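Old Wall Paneling Gets a Second Life in Uston
Mar 20, 2024
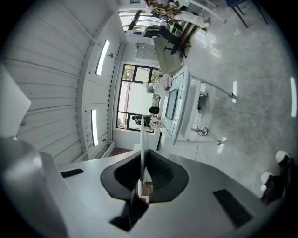
White wall paneling, the subject of the new Uston workshops.

If you live in one of the older houses in Uston, there is a fair chance you have painted wood paneling somewhere, and a fair chance you have thought about tearing it out. Please hold off a little longer! A new series of evening workshops on fixing and repainting old panels got going in February, and the first round filled up so fast that a second has already been added.

The workshops are run by Marwa Ait Brahim, a carpenter who has worked on houses up and down the Grimeder side of town. She teaches them at the Ragab building on Mill Lane, in the long room that used to be the dance hall, and she clearly loves this stuff. At the session I went to, she spent a good ten minutes on the underside of a piece of trim and had the whole room leaning in to look.

"People see a crack along the joint and think the wall is finished," she told the group. "Wood moves. It moved last winter and it will move again next winter. Leave it some room and it will behave."

Her main advice is to go slowly. Scrape only what is loose, wash the panel with plain soap and water, let it dry overnight, and fill small gaps with something that stays soft. She is very much against filling the groove around a panel with hard filler (she did it herself on her first job and had to pick it all out again with a dental tool). For older paint, she wants everyone to test for lead before any sanding starts, and she goes over the masks and the drop cloths before she lets anybody near a scraper.

What surprised me was how much there is to learn about where the panels came from. Many of the ones in Uston were cut at the old Zusard mill, and the mill used a rounded edge that you can feel with your thumb even under several coats of paint. Ait Brahim passed samples down the table and had us guess with our eyes shut. I got mine wrong, and so did the man next to me, who has lived with Zusard panels in his front hall since he was a boy.

The town has put $3000 toward tools and materials, so the hand planes, scrapers and clamps are there to be used and you don't need to bring your own. Old clothes are a good idea. So is a photo of your own wall, if there is a spot you want to ask about, and a scrap of the trim if some has already come off. A few people brought whole panels wrapped in blankets, which was wonderful to see.

There is a longer plan behind all this as well. The Ragab building is leased to the town until 2073, and Ait Brahim would like the upstairs rooms to be done, bit by bit, by people who have been through the workshops. She has started a list of who wants to help, and it had 50 names on it when I left. Mine is near the bottom.

The second round runs for 3 evenings, starting at 6:30. Each one stands by itself, so you can come to the painting night without having done the repair night. Sign up at the front desk of the Ragab building or at the Uston library. Parking is behind the building, through the green gate.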